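Saturday, afternoon

Laundry bags, second go at the folding sheet

Carrying on from the tea towels. Nasrin Zarei wants the folding instructions for the Reststead linen cupboard finished before the new intake, and the bags are the last item without a page. Towels and pillowcases are done and printed. The bags keep getting stuffed on the shelf in a ball, so whoever opens the cupboard gets three in the face.

Stock at the moment is all zipped mesh. The Wurnthorpe order was for 200 and the first box had 27 in it, rest to follow in November. I have been working with one out of that box. Washed once at 40 to get the shop creases out, line dried indoors.

Tried laying it flat and smoothing from the middle outwards, same as for the pillowcases. No good. The knit drags on the wood and the far side rides up while you are pressing the near one. Ended up with a twist in it each time and the zip running in a curve.

What works better is to ignore the middle altogether and go by the zip. Close it fully, take the bag by both ends of the zip, lift it clear of the table and pull until the tape is straight. The loose part can hang however it likes at this stage.

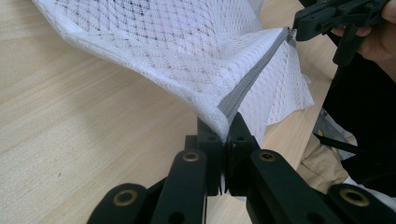

Then lower it so the free side touches first and draw it back towards you as it goes down. The mesh lies out more or less by itself and only wants one pass with the flat of the hand. Fold in half with the zip on the outside, in half again the same way, then into 3 across. Pull tab tucked under.

Points to sort out:

Grip the tape at the ends and keep off the teeth. I held one by the pull the first few times and the zip opened itself under the tension.

Static. Bag clung to my sleeve all morning. Might be the heating.

Loose threads at the corners want trimming before the bags go in the cupboard — they will catch on the next zip along. Ask Quezada if this is normal for the batch or whether we send some back.

Size of the folded packet depends on how hard you press. Mine came out at 2 different thicknesses and the thick one won't stand up in the Clelleck tray. Try a band round it, or file them on edge with the towels either side.

Still need somebody who hasn't seen me do it to follow the written steps cold. Nasrin is in after four, will ask her then.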